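Notebook, July — Gendton transit shelter screens, ad tests

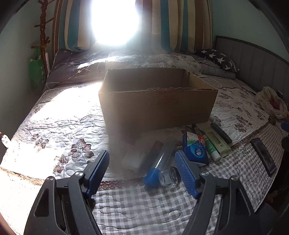
What are we trying to find out with the shelter screens? Whether a short search-style ad on an outdoor screen gets people to look up the store on their phones, and whether the time of day changes that.

Setup as it stands. Doltwood is the client for this round, the same home goods account as in spring. Brurnley owns the screens and sells the slots. We write the creative and pull the numbers. Major is the name of our scheduling tool, so when I write "Major says" below I mean the log and not a person.

Eight screens in the test, all in Gendton, all at bus shelters. Four run the text ad (plain white background, store name, one line, distance to the nearest branch). Four run the regular picture ad that Doltwood already uses everywhere else. Each slot is 8 seconds in a shared loop.

9:10 a.m. Major says all eight screens picked up the new playlist overnight. Screen 5 shows a play count of zero. Checked with Brurnley and they see it playing on their side. Probably the play log isn't coming back to us. Left it in the test but marked it in the sheet. If the log is still empty tomorrow I'll drop it and its matching picture screen so the groups stay even.

9:40. First export. The text ad had 545 plays across the group before the morning cutoff. The picture ad is lower, and I don't trust that yet. Both groups are supposed to get the same share of the loop. Need to see the loop order for each shelter before comparing anything.

10:30. Got the loop order. Two of the picture screens have an extra transit notice in the loop, so our slot comes around less often. The transit notices are in the contract and can't be moved. Options: count lookups per 100 plays, or swap the creative between the groups halfway through. I would like to do both. The swap also takes care of the fact that the shelter by the rail station gets far more foot traffic than the others.

On the lookup numbers. We only have searches for the store name from phones in the Gendton area, by hour. We can't tie a search to a shelter. Doltwood's people asked twice whether we can, and the answer is still no, so please use the same wording if they ask you. The short address at the bottom of the text ad gives us a second count but it will be small.

1:15 p.m. Creative note. The distance line ("5 minutes' walk") is wrong at the shelter on the far side of the river, where the map tool draws a straight line across the water. Changed it to the street name only for that one screen. This means the four text screens are no longer identical. Writing it down here so it doesn't get lost when we do the report.

2:00. Sun on the west-facing screens. The white background reads fine, the gray line under it doesn't. Made a darker version and loaded it to Major but haven't pushed it. Changing the color in the middle of the first half would muddy things. Hold it for the swap.

4:20. Second export. Screen 5 still at zero. Sent Brurnley the playlist ID and asked for their raw log.

To do
Raw log for screen 5
Set the swap in Major, both groups at once, before first bus
Per-100 column in the sheet
Ask Doltwood whether a radio spot is running this month — if it is, the name searches will be up everywhere and we need another town to compare against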